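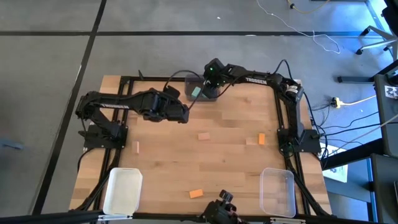 The butcher-block top, made of light tan strips.

I finally oiled my kitchen counters on Sunday, and wow, I should have done it in August! Amnuay Meesuk told me to use way less oil than I wanted to, wipe it on with an old T-shirt and leave it 20 minutes before buffing. I did 2 coats — the second went on much faster. My bread knife scars are still there, but I kind of like them. Got a favorite oil or wax? Write and tell me, I'm almost out of mine and happy to try something new.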